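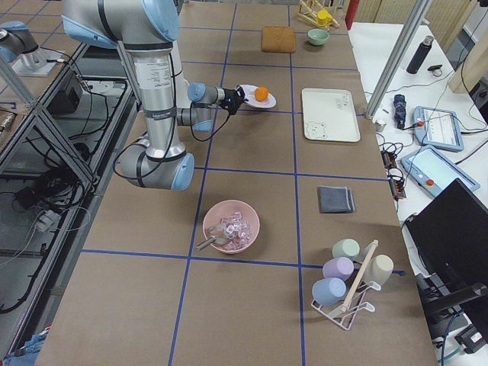
FS 252 Postharvest Handling of Fresh Produce
Unit 5: Citrus after the packing line

Reading for this unit: course pack, sections 5.1 to 5.4. Bring a calculator to the lab.

5.1 Respiration and shelf life

Citrus fruits are non-climacteric. They do not show a sharp rise in respiration after picking, and they do not become sweeter in storage. An orange picked too early stays sour. Harvest maturity is therefore set in the orchard by the ratio of soluble solids to acid, and peel color is a poor guide to it. In warm growing areas the peel may stay green on fruit that is fully mature inside.

Respiration still goes on at a low rate. It uses sugars and acids, gives off heat, and must be allowed for when a cold room is sized. Rate rises with temperature. Bruised fruit respires faster than sound fruit from the same lot.

5.2 Water loss

Most weight loss in stored citrus is water lost through the peel. The driving force is the vapor pressure deficit (VPD) between the fruit and the room air. Natural wax on the peel slows the loss; washing removes part of that wax, and packers normally apply a coating to replace it. A coating that is too heavy limits gas exchange and leads to off-flavors from ethanol buildup.

Weight loss is reported as a percent of starting weight:

loss (%) = (starting weight - final weight) / starting weight x 100

Worked case: a fruit weighs 200 g when it enters storage and 190 g when it leaves. Loss is 10 / 200 x 100 = 5 percent. At this level the peel near the stem end usually feels soft, and the fruit may be downgraded even though the flesh is sound.

5.3 Decay

Green mold and blue mold (both Penicillium) enter through wounds. Neither one readily infects unbroken peel. Control starts with careful picking: clippers, gloves, trimmed stems, and bins free of grit. Later steps reduce the spore load but cannot repair a wound.

Stem-end rots behave differently. The fungus is already present on the button at harvest and becomes active as the button ages. Degreening with ethylene speeds up button aging, so lots that have been degreened carry a higher risk and should be moved first.

Sour rot spreads by contact in wet bins. Fruit flies also carry it.

5.4 Chilling injury

Oranges tolerate lower storage temperatures than grapefruit, lemons or limes. Symptoms of injury are pitting, brown staining and a watery breakdown of the peel. They often show only after the fruit is moved back to room temperature - inspection inside the cold room will miss them. Cultivar, season and position on the tree all change the response.

Case lots for the lab

Bremthorpe: washed, coated, not degreened.
Khunthong: washed, no coating.
Erkville: degreened, washed, coated.

Each lot has 66 fruit. Weights are recorded on the Cosex sheet, one line per fruit, to the nearest gram. Do not average before entry.

Problems

1. A fruit enters storage at 252 g and leaves at 240 g. Find the percent loss.
2. Explain why VPD is a better predictor of weight loss than relative humidity alone.
3. Rank the three lots by expected stem-end rot and by expected weight loss. State your assumptions.

Problem sets are due at the start of the October lab session. Show units on every line.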